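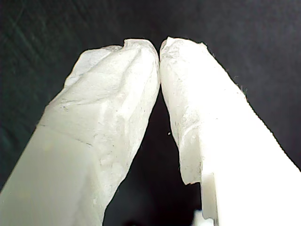

Gripper fingers, wrapped in white.

Plekel self-driving shuttle, unit 2965 - pre-service inspection
March 14, 2019. Inspector: Razia Khokhar

1. Roof sensor mount: pass. Bolts at spec, no play.
2. Front radar cover: pass with comment. Stone chip at lower left, not over the sensor area. Recheck in November. 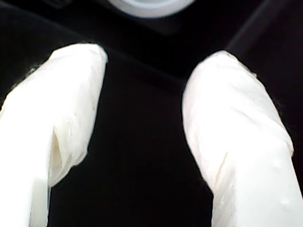 3. High-voltage cable, rear axle: fail. Outer sleeve worn at the second clamp. Florkbridge to replace before road use.
4. Charge port seal: pass. 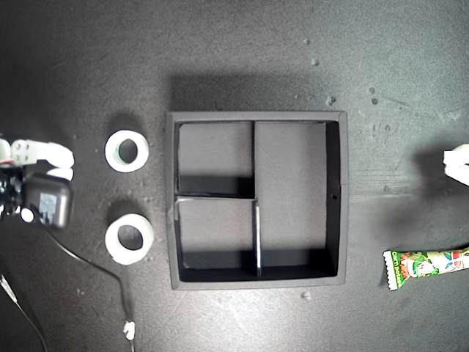 Photo: Divina Bautista

5. Manual stop buttons, both doors: pass. The rear button needs more force than the front - within limits.
6. Brake handover to safety driver: pass on nine runs. Log held by T. Raudsepp.
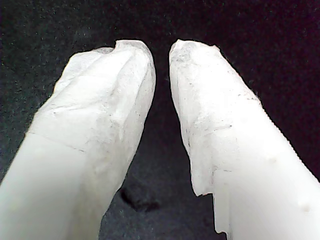
Run five was repeated after a door alarm and is logged under both entries.

This site uses cookies. Accept | Manage settings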